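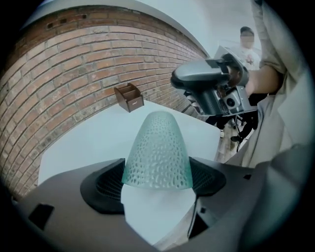 *A translucent pale green cone with a lattice of small oval and teardrop-shaped openings*

**Openwork** is the general name for decoration made by leaving holes in a solid material, so that light and air pass through and the gaps become part of the pattern. It turns up in stone window screens, pierced silver, carved wood, cut paper and, in more recent times, plastics – and people have been fond of it for a very long time indeed.

## Patterns

Older openwork mostly relies on repeated shapes such as stars, leaves and crossing bars. Irregular patterns, with cells of many sizes packed closely together, are often compared to sponge, bone or the veins of a dragonfly's wing. Many of these are based on the Voronoi diagram, which divides a surface according to the nearest of a set of scattered points.

## Uses

Lampshades are perhaps the best-loved use, as the holes throw a lively pattern of light onto nearby walls. Pierced lids and fretwork panels are also common.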